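# 红墙配色笔记（README）

先说清楚这个仓库是干嘛的：我给自己家选墙漆选到头秃，一路记了 328 条颜色笔记，后来觉得光躺在我硬盘里太可惜，就整理成表格放上来了。主题只有一个——深红色的墙。对，就是那种朋友听了会问“你确定吗”的红。

我非常确定！（刷完第一面的那个晚上没那么确定，下面会讲。）

## 里面有什么

- `colors.csv`：主表，一行一条笔记
- `light.csv`：同一块色板在不同时段看到的样子
- `floor_pairs.csv`：红墙和各种地板颜色的搭配打分
- `notes/`：我的碎碎念，没有整理，错别字很多

主表的字段大概是这样：

| 字段 | 意思 |
|---|---|
| `name` | 我自己起的名字，比如“隔夜山楂” |
| `source` | 色卡来源，目前有 Bosomeo、Lindholm 和自己调的 |
| `L`, `a`, `b` | 用手持色度计测的 Lab 值，测三次取中间那个 |
| `coat` | 刷了几遍之后测的 |
| `sheen` | 哑光、蛋壳光、半光 |
| `mood` | 纯主观，一到五分，五分是“想搬把椅子坐在墙前面” |
| `regret` | 也是主观，零就是不后悔 |

`regret` 这一列是后来补的，早期的条目有空值，读表的时候注意一下，别直接求平均。我自己就踩过，还高高兴兴拿着错的结果跟家里人讲了半天。

## 为什么是红色

小时候外婆家有一间屋子是红的，下午四点多太阳斜着进来，整间屋像泡在糖水里。长大以后租的房子全是白墙，白到我有时候分不清自己住在哪一套。所以轮到自己能做主的时候，第一反应就是红。

可是红色真的难伺候。偏橙一点像快餐店，偏紫一点晚上开灯会发闷，太亮的话吃饭都想吃快点。我前后试了 26 块大色板，每块都有 A3 那么大，贴在墙上轮流看，家里有一阵子像在办很奇怪的展览。

小色卡千万别信！指甲盖大的一块看着沉稳，铺满一面墙之后亮得吓人。至少刷一张 A3 再做决定，最好贴到墙角，两面墙会互相反光，红色在角落里会比平面上更浓。

## 地板和大件家具

`floor_pairs.csv` 是我最满意的一张表。结论很偏心：橙棕色的木地板配深红，我给了最高分。两个颜色都是暖的，靠得又近，远看是一整团，近看才分出层次。灰地板我试了又试，总觉得墙是墙、地是地，两边不说话。

家具的话，我喜欢一浅一深搭着放。白色的柜子往红墙前面一站，人会松一口气；再来一件近黑的深色台面压一压，整个屋子就不飘了。

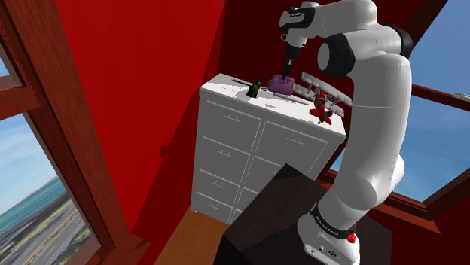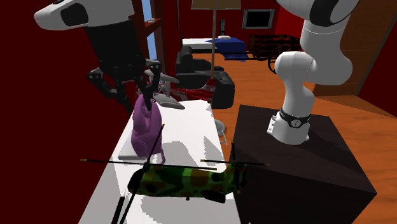 *两张都是渲染图，同一间红色房间。*

白色也分很多种，这个我没想到会这么麻烦。冷白放在红墙边上会显得发青，像牙膏；太黄的奶油白又容易看着旧。我最后用的是 Lindholm 的一款暖白，很淡很淡的暖，单独看几乎就是白，放到红墙前面刚刚好。深色那边倒是宽容得多，深棕、近黑都行，我个人偏爱还能看出一点木纹的，纯黑的太硬。

## 光线

`light.csv` 记的是早上八点、正午、下午四点和晚上开灯四个时段。灯泡用的是 Zanira 的，显色指数标称 90，我没有仪器去验证，就照包装抄了。如果你手边有光谱仪，欢迎打我的脸。

几个规律（样本就我这一套朝西的房子，请自行打折）：

- 上午的红最“冷静”，适合做判断，不适合下单，因为你会嫌它不够红
- 下午四点怎么看都好看，这个时段的 `mood` 明显虚高
- 晚上开暖光灯，偏橙的那几款会往橘子皮的方向跑
- 哑光面吃光很厉害，半光面能看见滚筒印，手艺一般的同学（我）老老实实选蛋壳光

## 施工踩坑

红色遮盖力差，这是真的。我第一面墙没打底色，直接上红，刷完一遍像被猫舔过。那天晚上坐在地上喝了一罐汽水，认真考虑过改回白色。后来先滚一遍中灰底漆，再上两遍红，世界就和平了。

用量上，一间小房间我买了 8 升面漆，最后剩了个底，留着补磕碰正合适。底漆是 Jadton 的，味道不大，干得比我想的慢，急性子要多等一晚再上面漆。还有，同一面墙尽量用同一桶，换桶之前先兑在一起搅匀，不然斜着看会有接缝。

美纹纸趁漆半干就撕，撕的时候往后折着拉，边会很利落。我等到第二天才撕，带下来一条，补了整整一个下午，气死。

## 怎么用这份数据

拿去随便用，选漆、做配色练习、写作业都可以。CSV 是 UTF-8 编码，用 Excel 打开乱码的话，走“导入数据”那条路。

有两件事要提醒：

1. Lab 值来自我那台便宜的手持色度计，同一点重复测有小偏差，别拿去做严肃的色差研究。
2. 自己调的颜色没有配方，我当时是凭感觉往桶里倒的，现在让我复现也复现不出来，抱歉！

## 更新计划

- [x] 补齐蛋壳光的数据
- [x] 给 `floor_pairs.csv` 加上深棕和近黑
- [ ] 天花板要不要也刷红（家里投票中，目前僵持）
- [ ] 十二月再测一轮冬天的光
- [ ] 把 `notes/` 里的错别字改掉，这条大概会一直挂着

有红墙的朋友请提 issue，附上朝向、光泽度和你的 `regret` 分数就行，我会合并进主表。想劝我改刷绿色的也可以提，我会看的，只是回得比较慢。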